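Barajas Institute of Moving and Storage
Course Handout: Household Packing and Protection, Unit 4
Furniture Pads and Protective Covers
Instructor: Leobardo Barajas

Required reading before the Tuesday session: Stullent Handbook, chapter 3.

1. Purpose of the unit

Students will learn to select a protective cover, prepare a surface, and set down light furniture without marking the piece or the surface beneath it. Wrapping for long-distance transport is treated in Unit 5 and will not be tested here.

2. Types of cover

Woven pads. Cotton or blended cloth over a soft fill. These grip well and fold small. They take up moisture and must be dried fully before storage.

Quilted sheets with a smooth face. The stitching holds the layers together and keeps the fill from gathering at one end. The smooth face wipes clean, but furniture may slide on it. Students should keep one hand on the piece until it has settled.

Paper pads. Single use only. Acceptable for picture frames and small drawers.

The training store holds 128 covers of all types. Each is entered in the Lulline register by number. A cover with an open seam is to be returned to the desk with a red tie and may not go back on the shelf.

3. Preparing the surface

Clear the surface and check it for grit. Lay the cover with enough overhang to protect the near edge, where most contact damage occurs. Smooth it from the center outward. Wrinkles under a heavy piece can leave lines in a soft finish; under a light chair they are of little concern, although a large fold beneath a leg should be pulled flat.

4. Placing a chair

A chair may be stood upright, laid on its back, or rested at an angle. Lower it slowly and watch the feet. Loose cables should be coiled and tied before the chair is lifted. Labels are left in place unless the customer has asked for their removal. 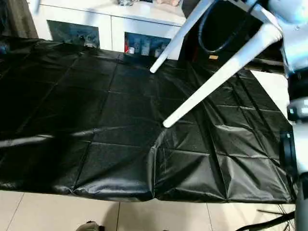 Drutell, July. A white chair rests at an angle on a black quilted sheet, with two of its legs across the stitched squares. Note the front flap, which hangs over the near edge toward the tile floor, and compare the flatter left side with the creasing under the chair.

5. Assignment

Prepare a one-page written plan for covering a bed or table and placing one chair on it. State the type of cover, the overhang on each side, and the order of work. Plans are due at the start of the next session and carry 19 points out of 100. Submit to Room 2539.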